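Depuis le mois de mars je fais mon pain à la maison, avec le levain que Nélida Palma m'a donné. Elle l'appelle Cassim, et j'ai gardé le nom – on ne change pas le nom d'une bête vivante.

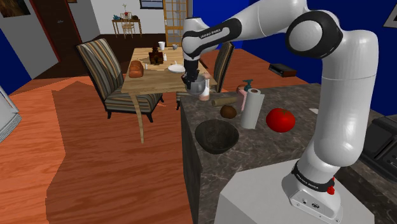

*Le petit bocal, au fond du plan de travail.*

Chez moi, à Budcombe, la farine n'est pas la même que chez Nélida. J'ai dû apprendre de nouveau la quantité d'eau. Je mets maintenant 65 grammes d'eau pour cent grammes de farine, et la pâte colle moins aux doigts.
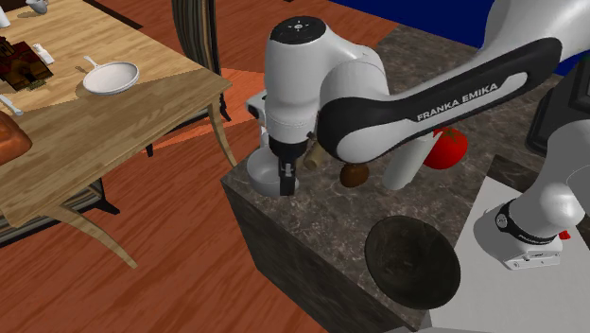
Le sel, je l'ajoute après 30 minutes de repos. Mon voisin Kidus Seyoum le met dès le début et son pain est très bon aussi, donc je ne veux pas donner de leçon. Nous avons comparé deux miches dimanche dernier, la sienne était plus haute. 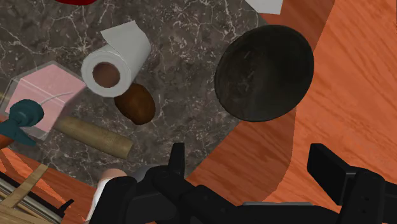 Ce que je n'ai pas encore compris, c'est la cuisson. La croûte devient belle, mais la mie reste un peu humide au milieu. Lucero Ayala me conseille de baisser le four à la fin et de laisser la porte entrouverte. J'essaierai avec la farine de seigle, s'il en reste au moulin.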